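Para: lista de residencias y alojamientos asociados
De: Servicio de Lencería y Habitaciones, Residencia Fonusgate
Fecha: Jun 24, 2026
Asunto: Re: Criterios para la ropa y los objetos dejados sobre las camas

Estimados compañeros y compañeras:

Acusamos recibo de la consulta remitida a esta lista por Jérémie Baudry, de la Residencia Tsang, y respondemos en abierto por entender que el asunto afecta a todos los centros que comparten el contrato de lavandería con Zekon. Reproducimos a continuación el mensaje original para quienes se hayan incorporado a la lista con posterioridad.

> Jérémie Baudry escribió:
>
> Estimados responsables:
>
> En nuestro centro se repite una duda al hacer las habitaciones. El personal entra a cambiar las sábanas y encuentra sobre la cama prendas de vestir, mantas propias del residente, bandejas o mesitas plegables. Unos turnos lo retiran todo a la butaca, otros doblan la ropa y la guardan en el armario, y otros dejan la cama sin hacer y lo anotan en el parte. Los residentes se quejan de las tres cosas, según el día.
>
> Quisiera saber, en primer lugar, si existe un criterio común para las prendas sueltas. En segundo lugar, qué se hace con las mantas de propiedad particular cuando están mezcladas con las del centro. Y por último, si las mesas de cama de madera se consideran mobiliario o enseres personales, pues en el inventario de Flullamico no figuran en ninguna de las dos hojas.
>
> Les agradecería una respuesta antes de agosto, mes en que entra personal de sustitución.
>
> Atentamente,
> Jérémie Baudry
> Residencia Tsang

Respondemos por apartados. El criterio que sigue es el que se aplica en Fonusgate desde la última revisión del procedimiento, y no obliga a los demás centros mientras no se apruebe una redacción conjunta.

1. Prendas de vestir

Las prendas que se encuentren sobre la cama se doblan y se dejan a la vista, en la butaca o en la banqueta. No se guardan en el armario salvo que el residente lo haya pedido por escrito en su ficha de habitación. Tampoco se envían a la lavandería por iniciativa del personal, aunque presenten arrugas. La ropa que debe lavarse es únicamente la que está en la bolsa numerada.

En el caso de los pantalones, se ruega comprobar los bolsillos antes de doblarlos solo cuando vayan a la bolsa. Si la prenda permanece en la habitación, los bolsillos no se tocan.

2. Mantas y ropa de cama

El último recuento de Zekon arroja 2,261 piezas de ropa de cama en circulación entre todos los centros, de las cuales 64 carecen de etiqueta. La mayor parte de estas últimas son mantas particulares que entraron en el circuito por error, al recogerse en el mismo montón que las sábanas. Su devolución lleva, de media, roughly — en los términos del propio proveedor, «aproximadamente» — 70 horas. Para evitarlo, las mantas del residente se separan antes de retirar la sábana, se doblan y se colocan a los pies de la cama una vez hecha esta. Si hay varias capas, conviene levantarlas una a una: con frecuencia queda debajo una manta de color que solo asoma por un lateral.

Las sábanas estampadas que aporta la familia se admiten, siempre que lleven el nombre cosido en una esquina. Se lavan aparte y vuelven a la misma habitación. Los paños pequeños y las prendas claras que aparezcan entre las mantas se apartan también en este momento, pues son las piezas que más se extravían.

3. Mesas de cama

Las mesas o tableros de madera se consideran enseres personales cuando los ha traído el residente, y mobiliario cuando llevan placa del centro. Comprendemos la confusión con las hojas de Flullamico, que se redactaron pensando en mesas con ruedas. Hemos solicitado que se añada una línea específica.

En cuanto al orden de trabajo, la mesa es lo primero que se retira. Apoyada en diagonal sobre la ropa, como la de tablero calado con dos flores que se ve junto a los pantalones doblados, impide estirar la sábana y puede engancharse en el tejido. Se levanta con las dos manos, sin arrastrarla, y se deja en posición vertical contra la pared o sobre una superficie firme. No se apoya en el radiador.

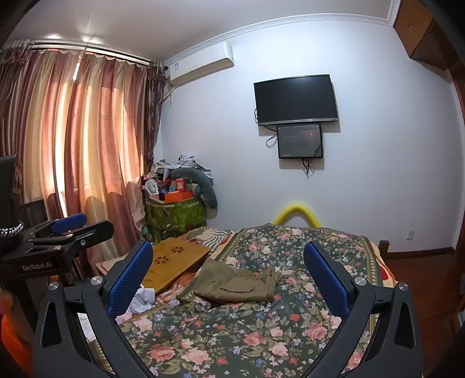 4. Orden recomendado

En una cama con varios objetos, el orden es el siguiente: mesa, prendas de vestir, paños y piezas pequeñas, mantas particulares y, por último, la sábana. Al rehacer la cama, las cenefas de las sábanas estampadas se alinean con el borde del colchón. Este último punto es una recomendación y no se anota como incidencia si no se cumple.

Si el residente se encuentra en la habitación, se le pregunta antes de mover nada. Si prefiere que la cama se quede como está, se respeta su decisión y se anota la hora en el parte. Tras 2 negativas consecutivas se informa a la coordinación de planta, que hablará con él o con su familia.

5. Partes y reclamaciones

Las incidencias se registran en el parte de habitación el mismo día. Rogamos que no se utilicen fórmulas generales como «cama ocupada» o «desorden», que no permiten atender después una reclamación. Basta con indicar qué se ha movido y dónde se ha dejado. Los centros que todavía trabajan con el parte en papel pueden pedirnos la plantilla — la enviaremos en respuesta a este mismo hilo.

6. Personal de sustitución

Con vistas a agosto, proponemos que cada centro entregue este mensaje, o el texto que lo sustituya, junto con las llaves y el plano de planta. En Fonusgate acompañamos además a la persona sustituta durante su primer turno completo. No disponemos de medios para ofrecer esa formación a otros centros, aunque sí podemos recibir a una persona por residencia si se avisa con antelación suficiente.

Queda pendiente la cuestión de los cubrecamas, sobre la que Tsang y nuestro centro mantienen criterios distintos. Agradeceríamos que los demás responsables indicasen cuál es su práctica: si se lavan con cada cambio de sábanas o por calendario, y si se retiran en los meses de verano. Con las respuestas prepararemos un borrador único que se remitirá a Zekon para su conformidad.

Las observaciones pueden enviarse a la lista. Las que se refieran a un residente concreto deben dirigirse exclusivamente a la coordinación del centro correspondiente, sin copia a los demás destinatarios.

Reciban un cordial saludo,

Servicio de Lencería y Habitaciones
Residencia Fonusgate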